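Ticket 1210
Property: Grube
Area: guest bathroom, room 241
Category: surfaces / residue
Priority: low
Status: open, pending recheck
Opened: June 28, 2024

Reported problem
Dull film on the black granite ledge behind the toilet. Comes back within hours of cleaning. The white marble counter next to it is not affected. Room attendants have been wiping the granite twice per turn with no lasting change.

Product in use
Titard bathroom cleaner, diluted from concentrate. Cloths are washed in house with Flustora powder. The cloth set was replaced in April.

Checks done
1. Dilution. Label rate for stone is 50 ml per fill. The bottle on the cart had been filled at the rate for tubs. Emptied, rinsed, refilled at the stone rate. Film reduced but still there under side light.

2. Water. Wiped one end of the ledge with plain tap water and a new cloth, left the other end alone. No film on the water-only end after drying. Hard water ruled out as the main cause.

3. Cloths. Took one used cloth and one new cloth and rinsed each in a clean sink of water. Used cloth gave suds. New cloth gave none. Detergent is staying in the cloths after the wash.

4. Sealer. Water drops beaded on the granite in all spots tried. Sealer is fine. No work order to Akard needed.

Cause
Two causes together: cleaner mixed too strong, and detergent left in the cloths. Marble does not show it because the stone is light. Same residue is probably on both.

Fix
Rewash all cloths with no powder and no softener, extra rinse on. Cut Flustora to half a scoop per load from now on. Keep cloths for the toilet and cloths for the ledge apart by color, as already posted in the linen room. Spray onto the cloth, never straight onto the granite, and keep spray off the amenity tray and glasses. Finish with a damp cloth, then a dry one.

Update 1
Rewash done. Ledge cleaned with the new steps. Clear when dry. One streak left near the wall, removed with a second damp pass.

Update 2
Question from the floor: can the toilet paper and the tray go back on the ledge right after cleaning? Tray yes, once dry. Paper last, since it picks up any damp and sheds lint on the granite.

Update 3
Room 59 has the same granite and the same complaint. Added to this ticket. Do not open a second one. Same rewash and same dilution apply.

Remaining
Recheck both ledges after the next full turn. Close if no film under side light. If film returns, test the powder dispenser on the washer before touching the stone again.

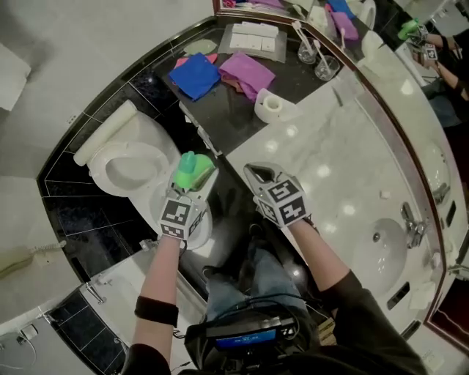

Green bottle and cloths at the granite, both pictures

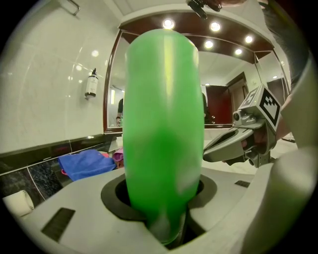 Grube Housekeeping Department | Surfaces and Linen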